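4.3 Recording two-handed food handling demonstrations

This section covers head-view recording for the Erkora bimanual task set. It assumes that the headset has been fitted and calibrated as in 4.1 and that the demonstrator has signed in to the Drodar logger. Revised 20th August by N. Bortolotti.

Preparing the counter

1. Clear the work area of everything that is not listed on the task card.

2. Set the tray parallel to the near edge of the counter. Set the container behind it, long side facing the demonstrator, with the clips folded outward and the lid off the work area.

3. Load the bread. Slices may start in the tray or in the container, depending on the direction given on the card. Crumbs left from an earlier take do not need to be wiped up unless the card calls for a clean start.

4. Ask the demonstrator to stand with both forearms free to reach the far wall of the container. Sleeves must end above the elbow. Long sleeves hide the wrist and reduce the yield of the hand tracker.

5. Start the logger and wait for 2 short tones before the first reach.

Recording a take

6. The demonstrator picks up slices at normal household speed. Both hands may be in use at once, and they may be doing different things. The labeling scheme has separate tracks for left and right – do not ask the demonstrator to take turns.
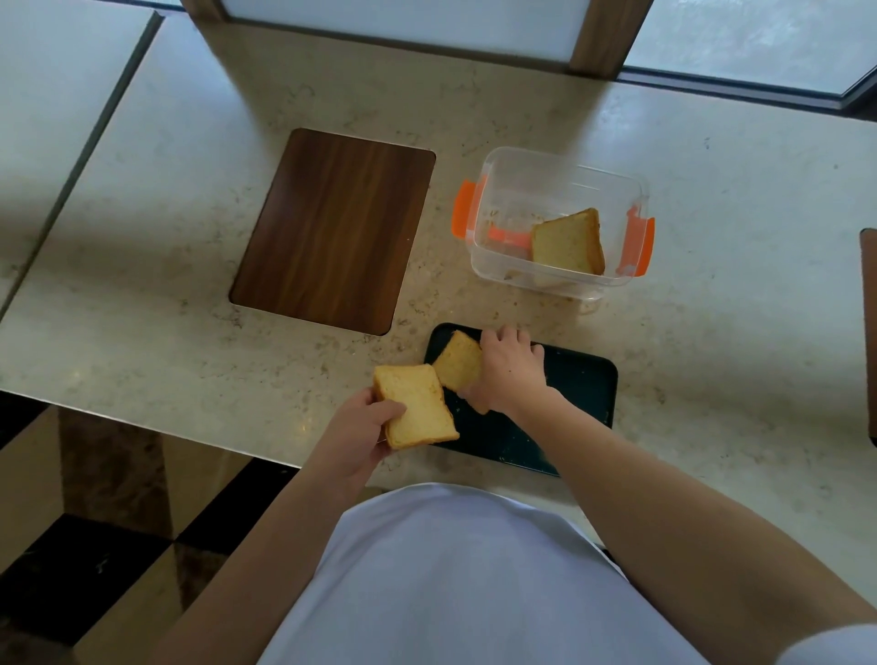

Does each hand need its own grasp label when both are holding bread?
Each hand gets its own label, with its own start and end times. A shared label is used only when both hands act on the same slice, and it is entered on the joint track with the code J.

7. Keep the head tilted down so that the near edge of the counter stays in view. If the demonstrator looks up for longer than 3 seconds, mark the take as interrupted and continue. Interrupted takes are kept.

8. End the take when both hands have left the tray and the container. Press the foot switch once.

CAUTION: Do not move the headset between takes. A shift of over 4 millimeters invalidates the calibration, and the whole session must be logged again under a new number.

Labeling contact inside the container

Most label errors in the November pilot came from one situation: both hands inside the container with the food under them. The walls are transparent and do not block the view, but the fingers do. The hand tracker returns a pose for each hand with low confidence, and the slice mask shrinks or splits into fragments.

9. Step through the segment at quarter speed. Place the contact start on the first image in which a fingertip meets the food, or on the last clear image before it if the fingertip is hidden.

10. Set the occlusion flag for every image in which less than half of the slice outline can be traced. Do not draw the hidden part of the outline from memory of earlier images.

11. If the type of contact cannot be told apart (pinch or press), enter "closed, unspecified". Guessed contact types did more harm to the Pellegrini policy than missing ones.

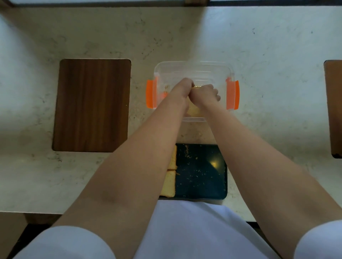
Figure 4-6. Both hands inside the container, food partly hidden. Label as "closed, unspecified" with the occlusion flag set.

NOTE: Slices lying in the tray are background objects during this segment. They keep their masks, including where a forearm passes over the edge of the tray, but receive no contact label.

Checking agreement

12. Export the labels and have a second labeler repeat the contact segments without seeing the first set. Start times that differ by up to 9 images are averaged. Larger differences go to the session lead (at the Stukwood site, Ilir Ivanov).

13. Upload the resolved file. The raw labels from both labelers stay in the session folder and must not be overwritten.

For takes in which a slice is torn or dropped, see 4.4.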